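Journal > Garden > Outdoor Grow

Posts Garden Shed Archive Contact

October 13, 2019

The plants are down. I had four this year, which is the household limit here, and all four made it to harvest. Last year two of them got bud rot and I threw most of it on the burn pile, so I'm happy.

Two were Sundska and two were Foltus, both from seed I ordered in February. The Sundska finished earlier and stayed short. The Foltus got well over the fence and I had to tie it down with garden twine, which my neighbour Gifty Baidoo thought was very funny. She grows tomatoes and had the same problem.

I trimmed the fan leaves off outside and weighed everything wet. The Sundska pair came to 587 grams and the Foltus pair to 949. Most of that is water. I'll weigh it again when it's in jars, but I'm not expecting big numbers.

Everything is hanging in the back closet on wooden dowels. I keep the door closed and run a small fan on low, pointed at the wall. The temperature has been sitting at 15 degrees overnight and a bit above that in the afternoon. That's cooler than some people like, but slow drying is what I'm after -- last year I rushed it with a space heater and it all smelled like hay until Christmas.
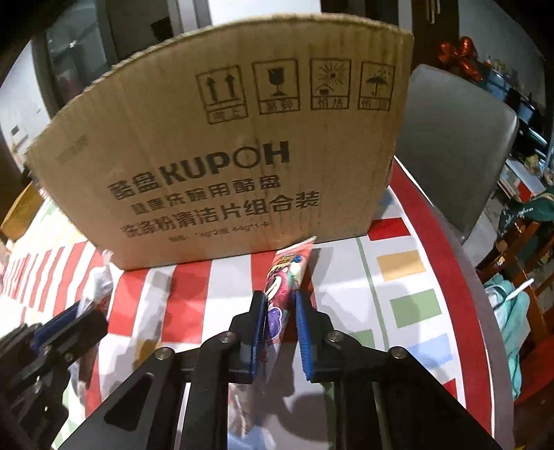
How do you tell when it's dry enough to jar? I bend one of the smaller stems, and if it snaps I take the branch down. If it folds over, it goes back up for another day or two.

Once it's in jars I open them twice a day for the first week, then once a day for a while after that. If the buds feel damp again when I open the lid, I tip them onto a tray for a few hours. I bought a little Skendo humidity gauge for this and it reads a few points different from the one in the closet, so I don't know which to believe. I mostly go by feel.

Bjarke Ladefoged left a comment on my last post asking if I flushed the plants with plain water before cutting. I did for the Sundska and forgot with the Foltus. We'll see if I can taste any difference. I doubt it.

For next year I want to start the Foltus later and move it away from the fence. I'd also like to try one Baldursdóttir, if I can find seed -- it's supposed to handle wet falls, and we get plenty of those. The beds still need compost before the ground freezes.

We use cookies to remember your settings. By continuing to browse you accept this. OK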